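Summer Programs and Student Contest News from the Wellano Regional Library
Last updated: March
11 shares | 3 comments

The Wellano Regional Library is pleased to announce that registration for its summer season is open to residents of all ages. Programs will be offered at the main building and at the Abera and Sandton branches.

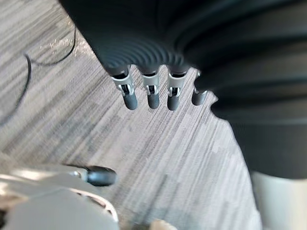
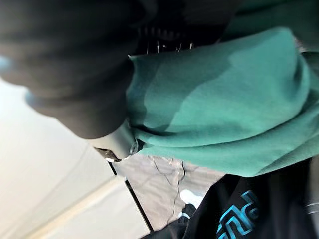
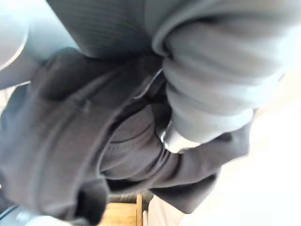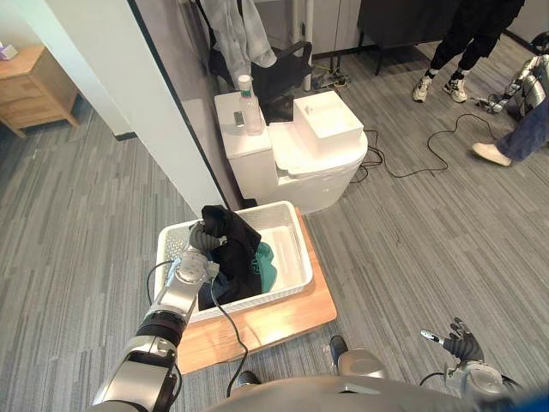 The season opens with the annual Student Map Contest, now accepting entries from students in grades 3 through 8. Participants are asked to draw a map of a place they know well. A neighborhood, a trail, a farm, a schoolyard or a single street are all acceptable subjects. Each map must include a title, a compass rose and a key, and must be accompanied by a paragraph explaining why the place was chosen. Entries should be drawn by hand on a single sheet of paper. Coloring is permitted but will not affect the judging.

Last year the library received 285 maps, the largest number in the history of the contest. Selamawit Wako, head of youth services, noted that many of the strongest entries came from students who had never entered before. "We were especially glad to see maps that recorded small things, such as a good climbing tree or the corner where the bus stops," she said.

Judging will be conducted by Hawi Kassa, who teaches geography at the Druvard School, and Tsehay Sisay of the library's local history department. Ten finalists will be selected, and their maps will be displayed in the reading room at the main building through the end of the summer. Finalists will be notified by mail. Families who would like an entry returned should include a self-addressed envelope of suitable size.

Entry forms may be picked up at any service desk. A parent or guardian must sign the form, and the student's name should appear on the back of the map only. Teachers submitting work for an entire class may use one cover sheet and attach a list of names.

The library will also continue its guided walks along the Sandton river path, led by Mulugeta Woldegiorgis. Walks begin at 10 a.m. at the Sandton branch and last a little under two hours. The route is level, though parts of it are unpaved, and sturdy shoes are recommended. Children under 11 must be accompanied by an adult. Group size is limited and advance registration is required.

Residents who hold a current library card may borrow a park pass from any branch. Each pass admits one vehicle and may be kept for three days. Passes cannot be renewed or placed on hold.

Questions about the contest should be directed to the youth services desk. For the guided walks and park passes, please contact Shewit Feyisa in the programs office.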